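4. The Shelf Task

4.1 Course setting

The shelf task was the main assignment in the second half of the course. Students worked in pairs, and each pair had the robot for one 120-minute session per week. The first half of the course had covered arm kinematics and grasp planning in simulation, so most pairs came to the shelf task with working code but very little practice on hardware. The course enrolled 30 students. Two of the pairs had also taken part in the Wornley student robotics competition the year before, and we note in Section 5 where their results differ from those of the rest of the class.

The assignment handout asked each pair to write a controller that picks up a named piece of fruit and places it in a named compartment of a shelving unit. The controller had to run from start to finish without a person touching the robot. Students could use any part of Tembridge, the software library we maintain for the course, and were free to replace any of its modules with their own. Soo-ah Seo wrote the grasp module in Tembridge and ran the lab sessions.

4.2 Shelving and objects

We chose open shelving over a flat tabletop for two reasons. First, the compartments limit the directions from which a hand can approach, so a grasp that works well on a table may fail once side walls are present. Second, a compartment has a clear boundary, which makes it easy to score a placement. A fruit counted as placed if it rested fully on the floor of the correct compartment five seconds after the hand had moved away.

The compartments are of different sizes. In pilot runs the smaller ones were too tight for the hand when the fingers were spread, and several pairs wrote a separate approach for them. The final test used only the upper rows. Students were told this in April, before the final test, and some said afterward that they would have liked to know sooner.

Fruit was used because the pieces vary in shape and size, and because the students could describe them in ordinary words. The pear was the hardest item to place in the same pose twice. Its neck makes the grasp uneven, and a small error in the wrist angle at release is enough to let it roll. Round items with a stem or leaves on top raised a different problem. The leaves confuse the fitting step in Tembridge, which assumes a smooth closed surface, and the center of the object is then estimated too high. Four pairs fixed this by cropping the top of the point cloud before the fit. One pair trained a small classifier for the same purpose, but it was slow and they dropped it.

4.3 Arm and hand

All trials reported here used the right arm only. The hand has four fingers and a thumb, and students controlled it at one of two levels. At the upper level, which we call Bravo mode, the hand takes a single opening value and closes all the fingers together. At the lower level, which we call Pultar mode, each joint is commanded on its own. Bravo mode was the default. Pairs had to pass a short safety check before they could use Pultar mode, as it is possible to drive the thumb into the fingers.

Most pairs began in Bravo mode and stayed there until they tried to release an object near a side wall. Opening all the fingers at once takes up a good deal of room, and the fingers would strike the divider and push the object out of place. The common solution was to move the thumb away first, hold the other fingers still, and then back the arm out. This sequence can only be written in Pultar mode. Some pairs ended with a mixed controller that used Bravo mode for the grasp and Pultar mode for the release.

Camera views were recorded during the trials and given to the students at the end of each session. Many pairs told us that they learned more from going through these recordings than from the joint logs. The most common use was to check the position of the thumb relative to the object, which is hard to judge from joint values alone. Figure 3 gives three views from the shelf task.

4.4 Procedure and scoring

Each trial began with the arm at a fixed start pose outside the shelving. The student running the trial typed the name of the object and the target compartment, and then stepped back behind the line. A trial ended when the arm returned to the start pose, when the time limit was reached, or when someone pressed the stop button. Stopped trials were scored as failures whatever the cause. We logged 1021 trials in all, including practice trials.

Each failure was assigned to one of four stages: detection, grasp, transport, or release. The pair assigned the stage first, and Soo-ah Seo then checked it against the recording. Where the two disagreed, the recording was viewed again by both and the stage was settled by discussion. Disagreements were most frequent between grasp and transport, for instance when an object slipped while the arm was starting to lift. We counted a slip as a grasp failure if the object had not yet cleared its support surface.

Students also kept a short written log. After each session they recorded what they had changed since the last one, what they expected the change to do, and what they saw. The logs were graded for completeness only. We use them in Section 5 to trace when each pair moved from one control mode to the other. 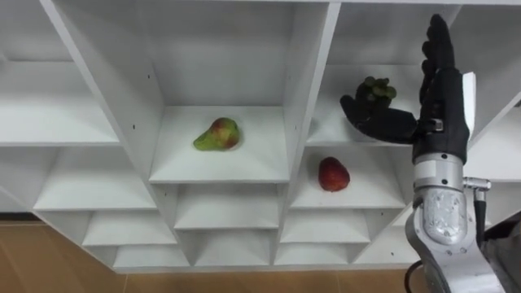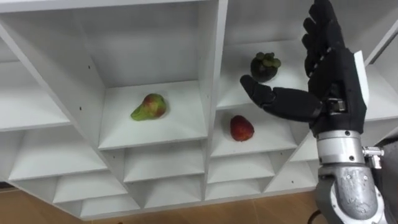
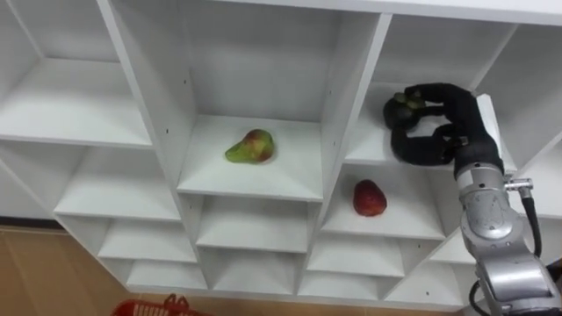 Figure 3. Views from the shelf task, showing the right arm at the white shelving unit. In all three, a pear lies on its side in a central compartment.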